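Ticket 908: Ward results page returns 504 after polls close, Stinddale municipal election

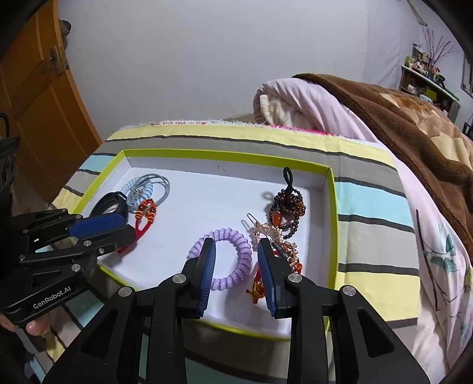 Status: resolved, monitoring
Component: results feed, public site
Reported by: Waraporn Sriwong, elections office

Symptom

The public results page for the Stinddale council election returned 504 Gateway Timeout from the close of polls on Sunday. The internal tally screen was unaffected. Ward totals were posted by hand on the notices page until service was restored.

Environment

Flevik results server behind the Bendix proxy. Count files uploaded from 12 wards. Read replica enabled. No software changes since the February by-election.

Log

20:04 First 504 reported. Proxy health check green. The check requests the static landing page and does not touch the database.

20:11 Restarted proxy. No change.

20:19 Database connections at the pool limit. Most sessions waiting on the same query, the turnout summary by ward.

20:26 Query plan shows a full scan of the ballots table on every page load. The summary is supposed to be read from cache.

20:33 Cache is being cleared on each count file upload. Wards 2 and Esteves were resending their files every few seconds. The upload client had not received an acknowledgment and retried without a delay.

20:41 Blocked uploads from both wards at the proxy. Connections dropped to normal. Results page loading.

20:58 Acknowledgment timeout raised on the upload client, retry delay set. Uploads from both wards unblocked. Each file accepted once.

21:15 Totals on the public page compared with the signed ward sheets. No differences. Duplicate files had been rejected by checksum, so no votes were counted twice.

Cause

Retry loop in the upload client, combined with a cache rule that clears the summary even when the incoming file is a duplicate.

Follow-up

Change the cache rule to ignore rejected files. Point the health check at the results page. Repeat the load test with uploads running; the pre-election test covered page views only.

Comments

tallyroom_b: Same 504 at our county in the primary. Retry delay was set to zero in the default config. Check the backup laptops too, they keep their own copy.

W. Sriwong: Backup laptops checked. Both had the old setting. Corrected.

precinct_it: Does the cache rule change need a recertification?

W. Sriwong: Asked the vendor. The public page is outside the certified system, the upload client may not be. Leaving this open until they answer in writing.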